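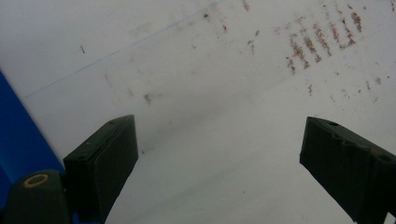 A **matte finish** is a surface finish that reflects light mainly by scattering it in many directions. It is the opposite of a gloss finish, in which most of the reflected light leaves the surface at the same angle at which it arrived. Matte finishes are found on paint, paper, plastics, glass, ceramics, and metal. Intermediate grades are sold under names such as eggshell, satin, and semi-gloss, but these names are not used consistently from one manufacturer to another.

## Optical behavior

Light striking a surface is partly reflected at the outer boundary and partly passed into the material. On a polished surface the boundary reflection is mirror-like. If the boundary is rough on a scale comparable to or larger than the wavelength of visible light, the reflection spreads out and bright highlights become wide and dim.

Light that enters the material may be scattered by pigment or filler particles and leave again in a random direction. White materials send most of this light back. A white surface can therefore look bright and still have no visible highlight.

Apparent gloss also depends on viewing angle. Many flat paints show a distinct sheen when seen from close to the plane of the wall, an effect called *angular sheen*.

![]()

## Production

Coatings are usually made matte by adding a flatting agent, most often fine silica or a wax. As the film dries it shrinks around the particles and the top layer becomes uneven. Raising the ratio of pigment to binder has a similar effect but weakens the film. 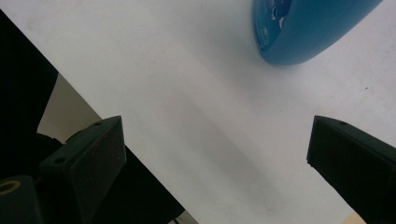
*Smooth, matte surface in soft, uneven light*

Molded plastics take their finish from the mold, which may be etched or blasted. Glass is frosted by acid or by abrasive blasting. Paper is left uncoated, or is given a coating that is not calendered to a high polish.

## Measurement

Gloss is measured with a glossmeter, which directs a beam at the sample at a fixed angle and records the light reflected at the matching angle. Readings are given in gloss units. The 60-degree geometry is the general one, and an 85-degree geometry is preferred for low-gloss samples, where it separates similar finishes more clearly.

The Narlow panel study, run by Magdolna Veres and Rekha Chaturvedi, compared meter readings with visual ranking on 143 painted panels. Observers and instrument agreed well on the glossier panels and less well on the 52 flattest.

## Wear and cleaning

Matte surfaces are prone to *burnishing*, a local rise in gloss where rubbing has flattened the fine texture. Common sites are door edges, light switches, and desktops. 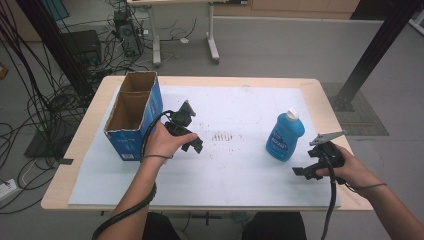 Burnished areas cannot normally be restored by washing, and paint must be reapplied over the whole panel to avoid a visible patch. Flat wall paints also hold dirt more readily than glossy ones. Mild detergent and a soft cloth are generally recommended, and abrasive pads are avoided.

## See also

- Diffuse reflection
- Flatting agent
- Sheen
- Surface roughness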